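# Can a robot put the washing away?

You have probably seen films where a robot cooks dinner, makes the beds and takes the dog out. In real homes, the robots we have are much simpler. Some can hoover a floor. Some can mow a lawn. Folding a T-shirt is still very hard for them, and this page explains why.

## Why clothes are difficult

Think about picking up a mug. A mug is the same shape whether it is on a shelf, in the sink or in your hand. Once a robot has learned what a mug looks like, it knows where the handle should be.

Clothes are different. Throw a jumper on the floor and it lands in one shape. Throw it again and it lands in another. A sleeve might be underneath, or inside out, or tucked into the neck. Engineers call things like this "soft objects". Ropes, bags and bread dough are soft objects too.

There is also the problem of seeing. You can look at a heap of dark clothes and guess which part is the collar, because you have been getting dressed for years. To a computer, a fold, a shadow and a hole can all look alike.

## Fingers made for gripping

Most robots that work with clothes don't have hands like yours. They have grippers. A simple gripper has two fingers that open and close, a bit like kitchen tongs, and often a soft pad on each finger to stop things slipping.

Two fingers can do more than you might expect. Try it yourself: use only your thumb and one finger on each hand, and fold a T-shirt on your bed. You will find that pinching the very edge of the cloth is the fiddly part. Pinch too little and it slips away. Pinch too much and the sheet comes up with it.
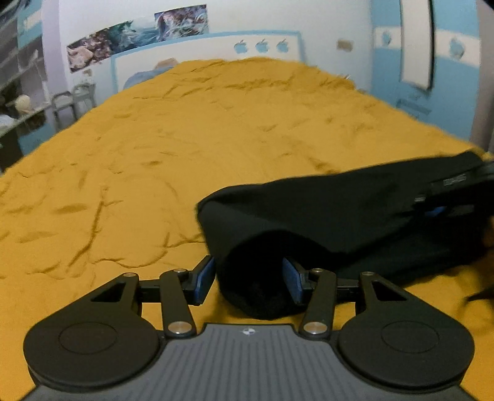 Using two grippers together helps a lot. One can hold the cloth still while the other moves a corner across. The trouble is that both have to work at the right time, and neither should pull too hard.

## How does a robot learn to fold?

In the past, people tried to write down every step: move left, close fingers, lift. It worked only if the shirt was lying in exactly the right place.

Now many teams teach by showing. A person does the job again and again, and the computer studies what the grippers did each time. At a small workshop called Oramwood, Thaís Siqueira and Gervasio Farías collected 500 folds before their robot tried one alone. In its first proper test, in February, it was given 118 pieces of clothing. It did well with towels and badly with anything that had a hood.

It was slow, too. One shirt took the robot 6 minutes.

"My son can do it faster, and he is seven," says Thaís. "But he doesn't want to do it all day."

## So, can machines do chores yet?

Some of them, in some places. A factory robot can move the same box all night because the box never changes. A bedroom changes every day, and a robot that works in one home may be lost in the house next door – the bed is higher, the light is dimmer, the drawers open differently.

Gervasio thinks towels will come first, then trousers, then shirts. He won't say when. For now, the clothes on your bed are still your job.

## Words to know

**Gripper:** the part of a robot that takes hold of things.

**Soft object:** something that changes shape when you pick it up.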